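ホーム > 作業ノート > 公開記録班
印刷用ページ | メールで送る

火曜 入国禁止措置リストの突き合わせ、続き

朝から、各国政府が出した入国禁止措置の発表文と、手元のデータベースとの照合。対象は汚職を理由に指定された元閣僚や元議員。先週の時点でうちの表は332件、発表文から拾い直すと323件。差は9件。増えているほうがこちらなのが気に入らない。政府より多くの人間を出入り禁止にした覚えはない。
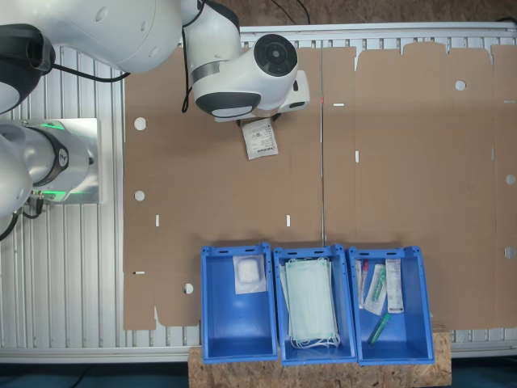

記・公開記録班 当番
コメント(2) シェア(11)

原因の半分は綴りだった。同じ元大臣が、発表文では本人の旅券どおり、議会の議事録では発音記号つき、当時の通信社の記事では母音がひとつ多い。機械はこれを律儀に三人と数える。本人が見たら、抗議声明を三通書く手間が増えたと怒るだろう。

残りは家族の扱い。発表文は「および近親者」としか書かないことがあり、配偶者と成人した子を個別の行にするかどうかで件数が動く。Pisardの旧版は全員を行にしていた。Tandenの版は本人の行に注記でぶら下げる。両方を混ぜて読み込んだのが春のわれわれで、当時の作業メモには「問題なし」とだけある。頼もしい字だった。

昼すぎ、指定理由の欄に着手。「重大な汚職への関与」は決まり文句で、中身はほぼ何も言っていない。証拠の公開を求める反論が本人側から出ている案件が14件。これは別欄を立て、反論の日付と媒体を入れる。指定だけ載せて反論を落とすと、表としては片肺になる。

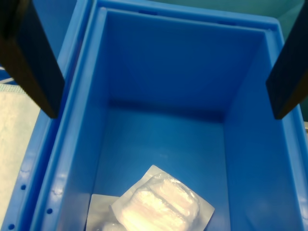 反論の媒体はたいてい本人のSNSで、翌週には消えていることもある。見つけた時点で保存し、保存した時刻も書いておく。午後3時に見た文章が4時には一段落短くなっていた例があった。短くなったほうが筋が通っていたのは皮肉なことだ。

仮の規則:
・一人につき一行。綴りの異同は別名欄へ。
・近親者は、発表文に名前が出た場合だけ行にする。
・「指定」と「起訴」を混ぜない。入国禁止は行政の判断で、有罪判決とは別物。見出し欄に「有罪」と打った行がひとつあったので直した。誰が打ったかは履歴でわかるが、履歴を見たら自分だった。

この規則で流し直して321件。今度は2件足りない。減らしすぎた。該当は、同姓同名の父と子を一人にまとめたもの、それに二つの政府から別々に指定された人物。後者は一人一行なら1件で正しいはずだが、発表文側の数え方では2件になる。つまり比べる相手のほうも数え直しが要る。 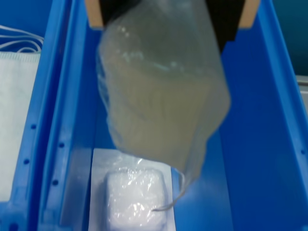 Nwachukwuからは、二つの政府による指定をまとめるなら指定日は早いほうだけでなく両方残してくれ、解除は別々に来るから、とのこと。もっともな話で、片方だけ解除された人物を「解除済み」と書けば、次の選挙のころに必ず苦情が来る。指定を別表に分けて、人物の表から参照する形に変える。

Wendthorpeの選挙資料との接続は6月に回す。あちらの表には政党名の略号が11種類あり、うち二つは同じ党の分裂前と分裂後で、どちらも自分が本家だと主張している。

明日は父と子の分離から。生年の出典を先に探すこと。

前の記録 | 次の記録 | 一覧へ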